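Home | Reviews | Short Films | Podcast | About Us | Contact

About us

Hello, and thanks for clicking the one page on Kidberg that has no star rating on it! I'm Sayaka Hirose, I started this site, and I still write most of what you read on it (and make most of the spelling mistakes, sorry).

Kidberg began as a newsletter I sent to 70 people, nearly all of whom I'd worked with at the Rivurley, a four-screen cinema where I tore tickets and swept up popcorn for seven years. You see a lot of films that way, mostly the last ten minutes of them. I got very good at endings. I'd go home and write up what I thought of each one, then sit down and watch the whole thing on my day off to find out how wrong I'd been. People seemed to like the wrong versions best, so I kept both, and we still run them now and again under the heading Back Row.

Walter Palomino joined after writing me a very long and very cross email about a monster film I'd given two stars. He was right about nearly all of it. I asked if I could print the email, he said only if I fixed his commas, and he's been our horror and science fiction man ever since. He also edits the podcast, so if you've ever wondered why I never seem to cough, thank Walter. 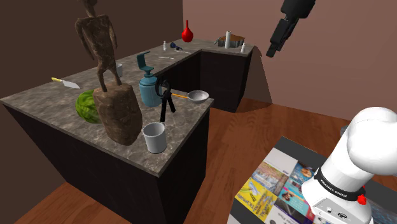
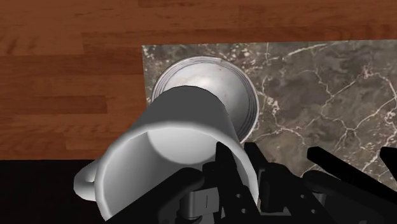 Marbled worktop and reddish-brown wood, both computer-rendered.

So what do we cover? Anything with a running time, really. New releases when we can get to them, old ones when we feel like it, and a great pile of sequels – I have a soft spot for a third film that has run out of money and moved the whole story to a boat. We've published 1,355 reviews so far and the archive goes right back to the newsletter days. Some of the early ones make me wince, but I've left them up. If I changed my mind about a film, there's a note at the bottom saying so, with the old score left where it was.

We pay for our own tickets most of the time. When a distributor sends us a link or a seat at a preview, we say so in the first line of the review. Nobody gets to read a piece before it goes up, and we don't sell scores. We do have a small advert from Nular, who print our posters and tote bags, and that plus reader donations pays for the hosting and the odd train fare.

Every October we do Barasa, our month of short films sent in by readers. It's named after the pub where we ran the first one, with a bedsheet pinned over the dartboard and a projector that hummed louder than the actors. These days it's all online and we get far more entries than that bedsheet could have coped with. Films need to be under ten minutes, and you don't need fancy kit or a famous cousin. Walter and I watch every single one and everybody gets a proper reply, though it can take us a while – please don't chase before Christmas!

If you'd like to write for us, send me a short review of something you love and another of something you couldn't stand. The contact page has the address. Tell me where you usually sit in the cinema, too. I'm aisle, Walter is dead centre, and we've never once managed to watch a film side by side.

Share this page | 4 comments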